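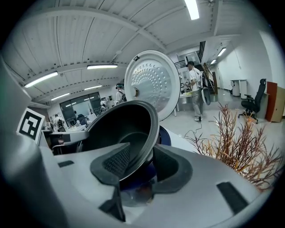 **Slide 1: the pot comes out** (2 min, no more)

- Open with the question: when did you last take your rice cooker apart? Wait for the guilty silence. Enjoy it.
- Inner pot: everybody washes this one. Applause for everybody.
- Lid, the silver disk with all the little dimples or holes: ask for hands. At the Sakunport talk I got 3, out of 175 people who eat rice.
- Say "starch film" slowly. Let it sink in.

**Slide 2: what to do about it**

- Lid off, warm water, soft sponge. Dry the outside of the pot before it goes back in.
- Do NOT read out the Trurkell manual. It's 17 pages and I lost the Atallah crowd on the second.
- Someone will ask about vinegar. Someone always asks about vinegar. Park it until the November session.

(Water. Then the Kurno kitchen story, short version.)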